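4. Oiling Your Wood Top

Welcome to the best part of owning a Starlow table! The legs are on, the bolts are snug, and now you get to bring the grain up. Set aside an afternoon, put some music on, and go slowly (it's a lovely job).

You will need: Wonent oil, two cotton cloths, 200-grit paper, a sanding block, gloves.

1. Wipe the top with a barely damp cloth and let it dry overnight.
2. Sand lightly along the planks, never across them. Stop as soon as it feels smooth under your palm!
3. Vacuum up the dust, then wipe again with a dry cloth.
4. Pour a little oil on the cloth and rub it in with long strokes, one plank at a time.
5. Wait 40 minutes and wipe off whatever is still sitting on the surface.

CAUTION: Oily cloths can heat up and catch fire by themselves. Lay them flat outdoors to dry, away from anything that burns. Never ball them up or throw them in the trash wet.

Pale wood drinks up the first coat fast, and faint streaks are part of its natural character, so don't try to sand them away.

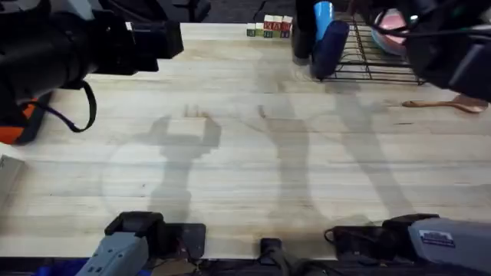
Charmaine Masilela wrote to us that her first coat stayed sticky for two days, and she wanted to know if she had to strip it all off and start again. No need! Sticky oil is extra oil. Rub the spot with a cloth and a few drops of fresh oil, wait five minutes, then buff it dry.

6. Let the first coat sit overnight and repeat steps 4 and 5. Two coats will do for a desk, but go for three in a kitchen.
7. Keep cups and wet dishes off the top for a week.

NOTE: Oil the underside too, with at least one coat, so the top takes up moisture evenly. For benches, see Section 5.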